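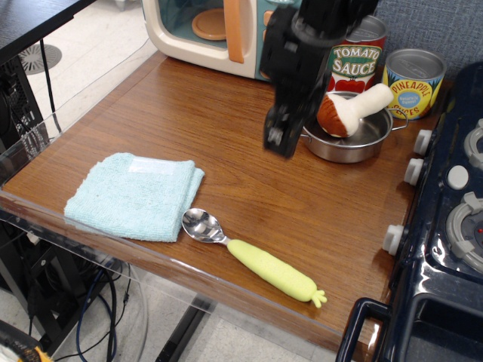
According to one reader in Brarnau, vinegar is all a play kitchen ever needs, and every surface in hers gets the same spray bottle. Vinegar does remove lime film from steel pots. It is a poor choice for printed labels and for tabletops whose finish is unknown. The notes below go by material.

Cloths
Wash small terry cloths at low heat without fabric softener, which coats the loops and reduces absorbency. Dry flat or tumble on low, then fold in four. A cloth stored damp will smell within a day. Check sewn-in labels for the maximum temperature before using a hot cycle.

Steel pots and spoons
Warm water, dish soap, soft sponge. Scouring pads leave scratches that show on a polished interior. Work a cotton swab behind wire loop handles, where residue collects. Spoons with a non-metal handle should be washed by hand and stood bowl down to drain, so that water does not run into the joint.

Take plush food out of a pot before wiping it. Plush goes in a mesh bag on the gentle cycle and needs at least 30 hours of air drying; the stuffing holds water longer than the cover does. 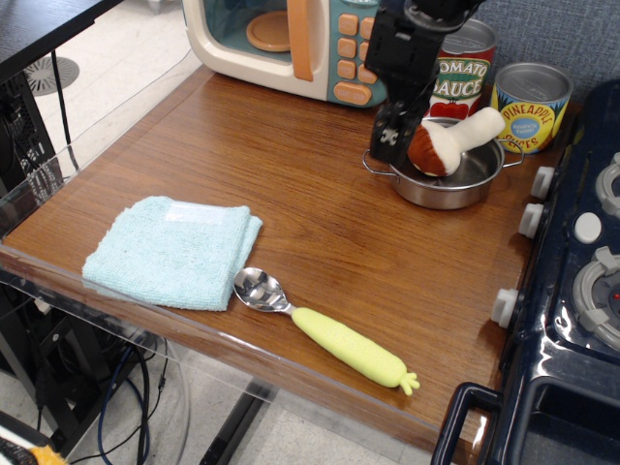
Small pot, with the drumstick still to come out. Cans at the back.

Cans
Wipe labels with a cloth wrung nearly dry. Lift a loose label edge, apply a thin line of glue stick and press for 80 seconds. Run a fingertip over lids and seams twice a year and retire any can with a raised edge.

Clear edge guards
Acrylic scratches easily and reacts badly to ammonia, so keep glass cleaner off it. Use soapy water and microfiber, wiping in one direction. The Halvorsen worksheet for play corners puts guards on the same weekly list as the tabletop.

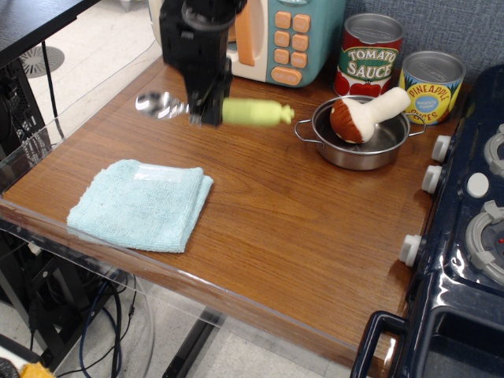 Can a wood-grain tabletop be cleaned with a steam mop head?
Steam is best avoided. It can lift the finish at seams and edges. Use a damp cloth along the grain, then a dry one.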